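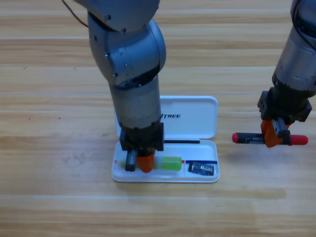

Week 5 – Two-arm planning with shared workspace

Last updated: May, Arnel Espiritu

Each arm has its own planner, but both read the same collision scene. In Stovside the scene is refreshed every 300 ms, so a plan older than this must be checked again before it is sent.

Priority rule: the arm which is inside the case region keeps it. The other arm holds its object outside and waits – it does not replan.

For Monday: set the wait limit to 400 ms in Pirkico and note the behaviour when the left gripper is slow.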